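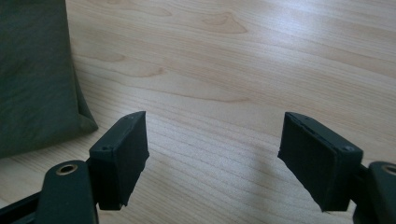
Evening, the table again

Rain since breakfast, so I gave the whole day to the quilt and I regret nothing! The front room table is the only surface big enough to lay anything out on, and the grain shows beautifully with the daylight coming in across it - I kept stopping to look at the swirls when I should have been cutting.

I'm doing the Overgaard pattern, the one Auður Skov lent me in July with her pencil notes all down the margins. It has 1,992 pieces if you make it full size. I am not making it full size. I'm doing the cot version for Unnur's baby, and even that has taken over both shelves and the spare bed. But oh, the colours! The rusty red next to that chalky blue is better than I dared hope, and when I pinned the first four blocks together I had to go and fetch Ketill from the shed so that somebody else could see. He said "very nice" and went back to his shed, but he did look at it for quite a long time.

Five blocks done by lunch (soup, the last of the leeks). Then a muddle with the sixth. I had sewn a triangle in upside down and didn't spot it until it was pressed flat, and by then I'd trimmed it as well. Unpicked the lot with the radio on. It was a programme about lighthouses and I enjoyed it so much that I was almost sorry to finish the unpicking.

Auður's note beside that step says "slow down here, silly" so I am clearly in good company.

Finished up with seven, all the points meeting except on one corner, which I am leaving as it is. I still haven't settled on the border. Auður says plain, always plain, but I found a length of narrow green stripe at the bottom of the scrap box and it looks so cheerful against the red that I can't put it away. Will lay both out tomorrow in the morning light and decide then.

Must ring Unnur about the wadding, she wanted cotton. Also need more cream thread, two reels this time, and a new blade for the cutter.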